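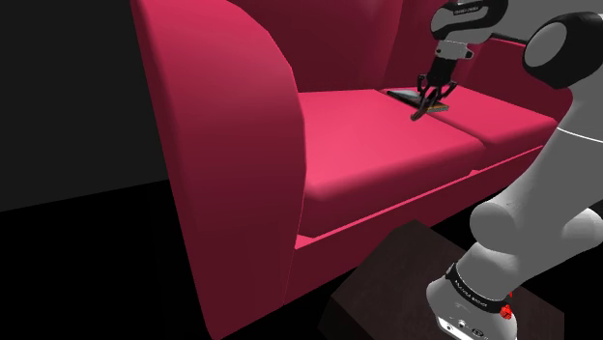
Open day talk, simulation group, Villero site
Speaker notes, version for the 11:30 and 14:00 slots
30 December 2022

Running time is 25 minutes including the live run. Questions are taken at the end, at the rail, while the next group comes in.

Slide 1. Title
Leave up while people find seats. Say which building they are in and where the doors are. Phones may stay on. Start on time even if the back row is still filling.

Slide 2. What you will see today
Two halves. First, a pick task in simulation on the big screen. Second, the same control program driving the arm behind the rail. The program is called Dredier. It was written here. The simulator is Trosar, also written here, and the two talk to each other through the same messages the real arm uses.
Say early that the simulated run is live. It is computed while they watch. If someone asks whether it is a film, offer to change the position of the object and run it again.

Slide 3. The task
Pick a thin, flat object off a sofa. State it in those words and wait a moment, because people expect something harder.
Then explain why we chose it. A box on a table has sides to hold and a firm surface under it. A thin object lying flat offers very little edge. A seat cushion, in a real room, gives when pressed. The gripper has two fingers that move in parallel, so both have to come down beside the object, one on each side, and the gap between them has to be wider than the object along the direction of closing.
The armrest matters as well. It stands well above the cushions and the arm must not pass through it. The planner treats the sofa as solid in every part.

Slide 4. Simulation: setup
Switch to the Trosar window. Do not talk over the loading bar.
Points to make, in this order:
The sofa, the object, the platform and the arm are all there is in the room. Floor and wall are plain and dark. We add clutter in later tests, and none of it is shown today.
The arm stands on a box-shaped platform on the floor. Its base does not move during the task. Every position in the plan is measured from the base.
The object lies at a slight angle on the right-hand cushion, close to the seam. The angle is deliberate. With the object square to the cushion, an error in the wrist rotation can go unnoticed.

Slide 5. Simulation: approach
The arm comes in from the right and the hand points straight down. Stop the run with the space bar when the fingers are either side of the object. This is the best moment to explain the geometry, so take a full minute over it.
The front fingertip reaches a little past the near edge of the object. Too high and the fingers close on air. Too low and they press into the cushion, which on the real arm shows up as a rise in force at the wrist. The program has a limit on that force and will back off when the limit is reached.
Release the space bar. Let it close and lift without comment.
If the pick fails, say that it failed and run it again with the same settings. Do not change the settings in front of an audience.

Slide 6. Numbers
Keep this short. In the May test series we ran 500 simulated picks with the object placed at random on either cushion, at any angle. 87 per cent ended with the object held clear of the sofa. Of the failures, most were placements over the seam, where the program picked an approach height suited to the flat part of the cushion.
We then logged 654 further attempts with the height estimate taken from the area right under the object. Those results are still being checked and are not on the slide. If asked, say they will be in the spring report.
Do not compare with other groups. The tasks differ and the figures do not line up.

Slide 7. What the simulator gets wrong
Spend as long on this as on the numbers.
Our cushion model is simple. It has a stiffness and a friction value, the same everywhere. A real cushion has seams, piping and loose cloth, and it keeps a dent for a while after being pressed.
Light is also too easy. The rendering has shadows, but it does not have the glare we get from the roof windows in this hall after two o'clock. The 14:00 group may see the camera lose the object for a second or two on the real rig. Mention it before it happens.
Contact at the fingertips is calculated at fixed time steps. Very thin objects can behave oddly when the step is too long. We shorten the step for this task and the run is slower as a result.

Slide 8. Moving to the real arm
Walk to the rail. The operator will already have the enabling switch in hand. Wait for the raised thumb before giving the next line.
Same program, same messages. The changes are a lower speed limit, a lower force limit and a person on the switch. The audience stays behind the yellow line. Children may stand at the front but may not lean over the rail.
The operator runs two picks. Talk through the first one only. During the second, stay quiet so that people can hear the joints and the gripper motor.

Slide 9. Ichikawa
Ichikawa is the next project. It moves from a single object to several, partly covering one another, on the same sofa. It needs a decision about which object to take first. We have the scene built in Trosar and no working program yet. Put it in those terms.

Slide 10. Questions
Likely ones, with agreed replies:

Why a sofa? It is a common place for small things to be left, and it is soft, low and awkward to reach over.

Does it know what the object is? For this task it needs only the outline and the height. A name would not change the grasp.

Why not use suction? Suction works well on smooth, sealed surfaces. We want one hand that also copes with cloth and loose covers.

When can I buy one? We do not sell arms. We write the software and test it.

How long does one pick take? Refer them to the clock on the wall screen, which starts and stops with each run.

After the talk
Reset the object position before the hall doors open. Save the Trosar log under the slot time. Check that the window is back on the setup view and that the sound on the presenter machine is off. Leave the clicker on the lectern for the 14:00 speaker.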